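Reading time: 2 minutes

Revised good practice for robot work at kitchen counters

The Stullamance working group on household automation has issued the second edition of its good practice note for robot arms used in domestic kitchens. The note applies from 30 July 2021 and replaces the draft circulated in January. It was prepared with Posico and Lolberg, and drew on 909 written comments from members.

The main change concerns the counter itself. Members told us that a cleared bench teaches an arm little of use in a home, and the note now asks that ordinary items such as a toaster, a cutting board and paper towels remain in place during work. Glass items, a French press among them, are to be entered on the layout sheet before the arm is switched on.
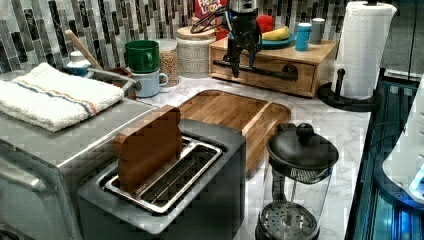
Speed and distance

Within 200 mm of any glass or ceramic item, the arm must move at its reduced setting. Operators may not override this limit during a session – a request to do so is to be recorded and put to the site lead afterwards. The gripper should approach from above wherever the layout allows.

Wrist cameras

The note also deals for the first time with cameras mounted at the wrist. Objects very close to the lens may be badly blurred, as with the blue object at the left of the view below, while a board further off on the marble still shows its grain and groove. Sites should therefore not rely on the wrist view alone when judging clearance.

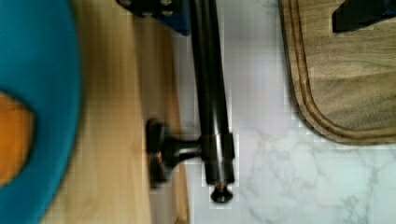 A second, fixed view of the counter is required for all new sites, and existing sites have until January to comply. Of the 78 sites on the register, those using the Salcedo checklist may continue with it, provided that section 2 is completed in full. Copies of the note are available from the Stullamance office on request.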